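Novholm Site Services
Workcell and Workstation Inspection Checklist, with Comments
Area: Drawer Test Bench, Mudaliar Building
Period covered: April 2020
Copies: shift board, Eden line office, maintenance

Mark each item OK, Fix, or N/A. Write comments in full so the next shift can follow them.

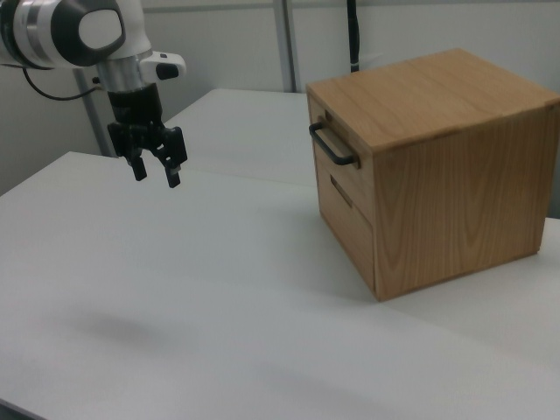
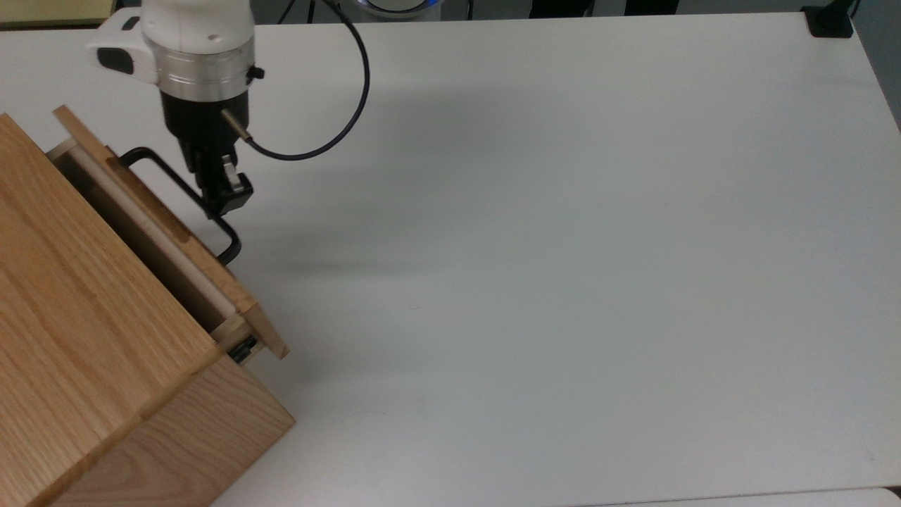
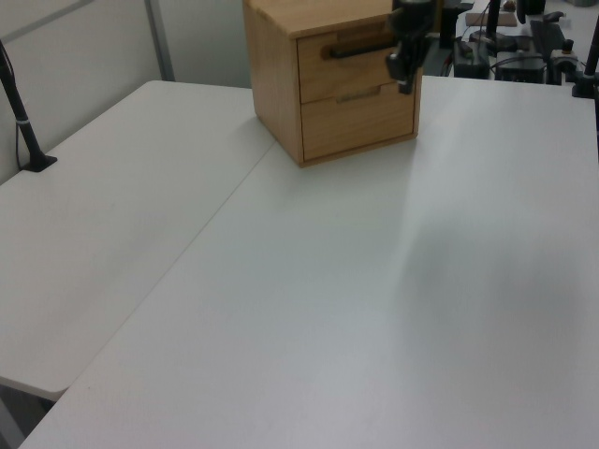

Section A. Change in duties. Testers on this bench used to open and close drawers by hand for most of a shift. Under the Sketia project the arm takes over the repeat pulls, and the tester sets up the cabinet, watches the first pulls and signs the record. The current cabinet has a bar handle on the upper drawer and a recessed slot on the lower one, and the arm's program covers the bar handle only. Slot pulls stay on the hand test sheet until further notice. Anyone who reported wrist or shoulder trouble under the old method should still tell the shift lead if it continues.

A1. Job description for bench testers updated. Fix.
Comment: The posted copy is still the March version and lists hand pulls as the main task. Testers asked which version their reviews will be based on. Office to answer in writing.

A2. Hand test sheet available for slot pulls. OK.

A3. Rotation between bench and packing kept. OK.
Comment: Rotation was shortened when the arm went in and has been put back to what it was. Two testers said watching the arm for a long stretch is more tiring than they expected. Keep the rotation even when the arm is running well.

Section B. Before start

B1. Tabletop clear of tools, cups and paperwork. OK.

B2. Cabinet placed to the setup sheet and does not rock. OK.
Comment: Check by hand with the arm stopped. Do not steady the cabinet during a pull.

B3. Handle screws tight. Fix.
Comment: One screw on the spare cabinet turned by hand. Tagged and taken off the shelf.

B4. Gripper fingers clean, tips not worn. OK.

B5. Cables free through the full travel of the arm. OK.
Comment: Run one slow cycle and watch the gripper cable the whole way. It needs slack to move but must not catch on a handle or the corner of the cabinet. If it touches anything, stop and call maintenance. Do not tape it down yourself.

B6. Clamps and posts on the bench tight. OK.

Section C. Stopping and getting help

C1. Stop button tested at start of shift. OK.

C2. Stop button within reach from where the tester normally stands. Fix.
Comment: Within reach for a right-handed tester at the front. Out of reach from the side, where people stand to see into the drawer. Second button requested. Until it is fitted, stand at the front while the arm is moving.

C3. At least 2 trained people on shift. OK.
Comment: 4 people have now done the full training. Night shift has the minimum and no cover for sick days. If one is out, the arm stays off and testing goes by hand.

C4. Testers know they may stop the arm for any reason. OK.
Comment: Asked each person on shift. All said yes. One asked if stops are counted against them. They are not. The log asks for a reason so we can find the fault, and the shift lead has been told to say this again at handover.

Section D. Records

D1. Cycle log filled in. Fix.
Comment: Log shows 376 cycles on the counter and 137 on the paper sheet for the same cabinet. The paper sheet was not carried over at shift change. Use the counter figure and note the gap.

D2. Drawer feel recorded by a person. OK.
Comment: The arm does not report a drawer that scrapes or sounds wrong. Experienced testers pick this up quickly, and the hand check at the start and end of each run must stay. Please write what you noticed. "Fine" does not help the Eden line much.

D3. Faults reported to maintenance the same shift. OK.

Section E. Work area

E1. Floor dry, walkway open. OK.

E2. Lighting even over the bench. OK.

E3. Seat or standing mat provided for the person watching. Fix.
Comment: Mat was moved to packing and not returned. Bring it back or order another.

Open items carried forward: A1, B3, C2, D1, E3.

The arm may be used with C2 open if the standing position is followed. B3 applies to the spare cabinet only and does not hold up the bench. Night cover under C3 goes to the office with this sheet.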